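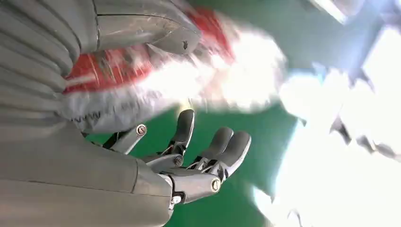 *Gray fingers closing on a shiny wrapped packet, at the Wurnby open day.*

I went to the open day for the sorting robots, and I came home with more kitchen tips than I've had from any magazine this year! Nerea Paredes was looking after visitors, and she was so patient with me - I must have asked her 40 questions, and most of them were really about my own drawer of plastic bags (you know the one, it won't shut).

**Crinkly packets.** Shiny film is slippery stuff, so don't pinch it at a corner and hope. Get your thumb on top and your fingers underneath, then lift. I've been doing my frozen peas this way all week and haven't dropped one bag.

**Big woven sacks,** the sort that rice or bird seed comes in. Shake them out over the yard, never the sink. Gather a good handful near the middle and squeeze before you carry it anywhere.

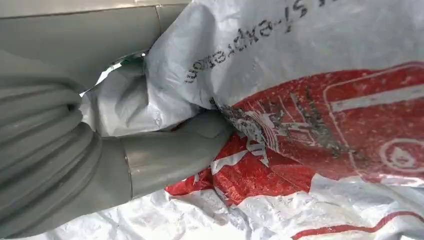
Once you have that handful, push the rest down with your other hand until the air is out, then fold it in three and put a rubber band around it. I keep 8 folded sacks on the pantry shelf now, and they take up less room than my bread box. Ermanno Fontana, who drove me over, uses his for leaves in the fall, and says they last far longer than paper ones.

**Give plastics their own bin.** Pick a bright one with straight sides and an open top, and put it right where you unpack the groceries. Mine used to live in the garage, and of course everything piled up on the counter instead.
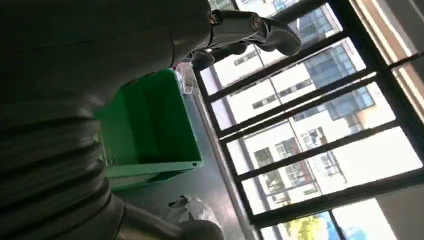
*The green bin by the window, with a crumpled white bag on the tabletop.*

Wipe the bin out with warm water and a drop of dish soap, and let it dry upside down before anything goes back in. There's another open day in June, and I'm taking my sister, so send me your questions and I'll pass them along to Nerea!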